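Pinza manual Dorkora P2 para toma de demostraciones

Inicio > Manipulación > Pinzas manuales > Dorkora P2

Referencia: DK-P2-41
Disponibilidad: en stock, envío desde el almacén de Nurkau
Pedido mínimo: 1 unidad

Descripción

La Dorkora P2 es una pinza de mano con dos dedos paralelos y soporte para cámara. El operario la acciona con un gatillo y recoge objetos como lo haría el robot que después repetirá la tarea. Se entrega montada y con un juego de dedos de recambio.

Los dedos son intercambiables con los de la pinza motorizada Nirkden, de modo que la geometría de contacto es la misma en la captura y en la célula. El cambio se hace con la llave incluida.

Características

Número de dedos: 2
Apertura máxima entre caras interiores: 68 mm
Accionamiento: gatillo mecánico con retorno por muelle
Revisión de muelle y guías: cada 2.000 ciclos
Soporte de cámara: fijo, orientado hacia los dedos
Uso: interior, ambiente seco

Contenido de la caja

Pinza P2 con soporte de cámara
Juego de dedos de recambio
Llave y tornillería
Plantilla de comprobación de apertura
Hoja de registro de sesiones

La cámara no está incluida. Consulte la lista de modelos compatibles antes de hacer el pedido.

Normas de uso y buenas prácticas

Estas normas se aplican a cualquier sesión de captura con la P2, también cuando el equipo es alquilado. Los clientes que entregan grabaciones al servicio de revisión Vondráček deben cumplirlas todas; las sesiones que no las cumplan se devuelven sin procesar.

1. Antes de empezar, compruebe la apertura con la plantilla. Si los dedos no llegan al tope o rozan al cerrar, no grabe y revise las guías.

2. Limpie la lente y las caras interiores de los dedos con un paño seco. No use alcohol sobre las piezas impresas.

3. Despeje la zona de trabajo. No debe haber cables sueltos ni recipientes abiertos al alcance del brazo. Si se trabaja a nivel de suelo, señalice la zona y corte el paso mientras dure la sesión.

4. No grabe a personas. Retire también documentos, pantallas encendidas y cualquier objeto que permita identificar a alguien.

5. Empiece cada toma con la pinza abierta y el objeto separado de los dedos. Mantenga la posición un instante antes de avanzar. Esta norma vale igual para piezas de taller y para artículos de uso diario, por ejemplo un peine sobre un suelo de baldosas.
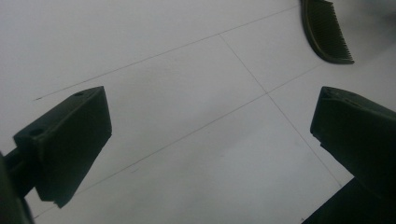 6. Acérquese a velocidad constante y cierre el gatillo de una vez. Si el objeto se escapa, abra, retroceda y repita el acercamiento. No lo coloque con la otra mano durante la toma.

7. No fuerce objetos más anchos que la apertura máxima. Quedan excluidos los cortantes, los calientes y los que contengan líquido sin tapa.

8. Anote en la hoja de registro el objeto, la superficie y el resultado. Las tomas fallidas se conservan – márquelas como fallidas y no las borre.

9. Haga pausas. El peso recae sobre la muñeca y el cansancio se nota en el pulso de la grabación.

Mantenimiento

Revise el apriete de los dedos cada viernes o al cambiar de operario. Sustituya los dos dedos a la vez, aunque solo uno presente desgaste. Guarde la pinza abierta, con el muelle en reposo y lejos de fuentes de calor.

Accesorios relacionados

Dedos de recambio P2 (par)
Maletín de transporte
Adaptador para pinza Nirkden

Garantía y devoluciones

La garantía cubre defectos de fabricación del cuerpo, el gatillo y las guías. Los dedos se consideran consumible. Para tramitar una devolución indique la referencia y el número de serie grabado en la empuñadura, y adjunte la hoja de registro de la última sesión.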